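Buvar Two-Arm Research Platform

Hands, forearms and head camera for laboratory work on shared-table handling

The Buvar platform is supplied to university groups and industrial laboratories that study how a two-armed robot should behave when a person is working at the same table. It consists of a pair of jointed forearms, a pair of multi-fingered hands, a head-mounted camera and the Mollon control software. It may be ordered as an upper body on a fixed column or fitted to a full humanoid frame already owned by the purchaser.

This page sets out what is supplied, the research method for which the platform was prepared, and the principal result obtained with it to date. Prices are given on written request. Institutions wishing to borrow a platform before purchase should read the section on loans.

Background

The platform was first assembled to answer a narrow question. When a person reaches into the working area of a robot arm, most laboratories stop the arm completely and restart the task once the area is clear. The practice is safe and simple, but it spoils a large share of the recordings made for training. A task that has been stopped and restarted does not resemble the same task carried out without a break, and a control policy trained on such recordings tends to pause in places where there is no cause to pause.

Dr Shuk-fan Cheng and Thaís Magalhães proposed that the arm should be permitted to yield. Under their method, known as the Tam procedure, the arm nearest to the person reduces its stiffness and holds its present aim, while the other arm continues with whatever part of the task it can complete alone. The task is resumed from the point of yielding when the person withdraws. A full stop remains available at all times and takes priority over every other command.

The Tam procedure in outline

The method depends on three streams of information recorded against a single clock: the view from the head camera, the joint positions of both arms, and the effort measured at each wrist. Touch sensing in the fingers is optional and was not used in the published trials.

A trial begins with both hands raised above the table in a resting posture. The operator selects an object and a target position. During the movement a second member of staff, called the partner, reaches towards one of the arms at a moment chosen by the software and announced through an earpiece. The partner may hover a hand near the wrist, rest a hand lightly on the forearm, or move an object a short distance. The partner does not know in advance which of these will be asked for.

The head camera is the main source of evidence on the partner's position. It has been placed so that both hands remain in view across most of the working area, together with the table surface and the space beyond it. The wide view also takes in the remainder of the laboratory, and the training material therefore contains a good deal of ordinary background. The authors consider this an advantage, as a policy trained against a bare screen performed poorly when moved to a furnished room.

Objects are chosen for being common and easily replaced. Drinks bottles, fruit and shallow trays make up the greater part of the standard set. Clear plastic bottles are included on purpose. Their outline is difficult to recover from a camera image, and the grasp must often be planned from the cap and label alone.

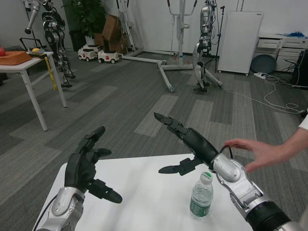 Results

The principal trial compared the Tam procedure with the usual full stop. A total of 800 recordings were made, divided equally between the two conditions, with the same objects, the same table and the same group of partners. A recording was counted as complete if the object reached its target without being dropped and without the operator taking over.

Under the Tam procedure, 86 per cent of recordings were complete. Under the full stop condition the figure was 46 per cent. Most of the difference is explained by recordings in which the arm had already closed its hand when the partner reached in. After a full stop, the grip had to be released and formed again, and the object had frequently shifted. Under the Tam procedure the grip was held at a fixed effort and the movement was continued.

The method did less well with fruit. Apples rolled when the hand yielded before the fingers had closed, and the software has no means of following an object that leaves the camera's view. Magalhães has since prepared a revised rule in which the hand opens slightly further before yielding. It has been tested on only a small number of recordings and no figure is offered for it here.

Purchasers should note that the trial concerned light objects handled at low speed. It does not establish that the procedure is suitable for heavy loads, sharp tools or members of the public.

What is supplied

The standard order contains the following items.

Left and right forearms, silver casing, with black wrist fittings
Left and right multi-fingered hands, black, with opposing thumb
Head camera with mounting bracket and calibration board
Control computer with Mollon software installed
Emergency stop, wired, with 2 handsets
The full set of trial recordings, with notes
Printed handbook and a bound copy of the Tam procedure

A support frame is not included. Groups fitting the arms to a full humanoid body are advised to keep the body suspended during set-up and whenever the legs are not under test. The Naller lifting frame is available as a separate item and will pass through a standard laboratory door. It should be ordered at the same time as the platform if delivery on one vehicle is wanted.

Room and table requirements

The platform should be placed at a table with a plain, matt, light-coloured top. Dark or glossy surfaces are usable, but the camera calibration must then be repeated at the start of each day. The table should stand firmly and should be open on at least one side so that the partner can reach in without leaning across the arms.

Wheeled frames must be locked before the arms are powered. External cables along the forearms should be checked before each session for wear at the points where they pass a joint. A cable loop must be left at the wrist, long enough to permit full rotation. Shortening this loop for the sake of appearance will damage the connector and is not covered by the warranty.

Floor cables should be routed away from the position in which the partner stands. A second table, set within view of the camera, is useful for objects awaiting their turn.

Training

Two members of staff from each purchasing institution receive instruction at our premises before delivery. The course covers start-up, calibration, the role of the partner, and the handling of recordings. No person should act as partner until the course has been completed or until they have been instructed by somebody who has completed it. Further places may be booked at the published rate.

Loans

A small number of platforms are reserved for loan to teaching departments. Applications for the coming academic year close in August. Borrowers are asked to return a copy of their recordings, which are checked for consent forms and then added to the shared collection. Borrowers who are unable to share recordings for reasons of confidentiality should say so in the application. Such requests are considered individually.

Servicing

Hands are returned to the workshop for servicing once a year. A replacement pair is sent out in advance so that work need not be interrupted. Finger tendons and thumb bearings are treated as wearing parts and are charged at cost after the first service. Forearms are serviced on site.

Software updates are issued without charge while a service agreement is in force. Laboratories in the middle of a study may decline an update and remain on their present version until the study has ended.

Page last revised February 13, 2025

Comments (4)

rigby_lab
Is the wrist effort data in the shared recordings raw or filtered? The notes for the older set say filtered but don't give the cut-off.

Product Office
The recordings are supplied in both forms. The filter settings appear in the second appendix of the handbook. We shall add them to the notes.

M. Aldous
We had one of the loan units last year. Good kit, and the handbook is better than most. Please make the calibration board stiffer, ours had bowed by the end of term and it took us a while to work out why the left hand kept reaching short.

tenpenny
Would like to see the results split by what the partner did. Hovering near the wrist and moving the object seem like very different cases to lump into one percentage.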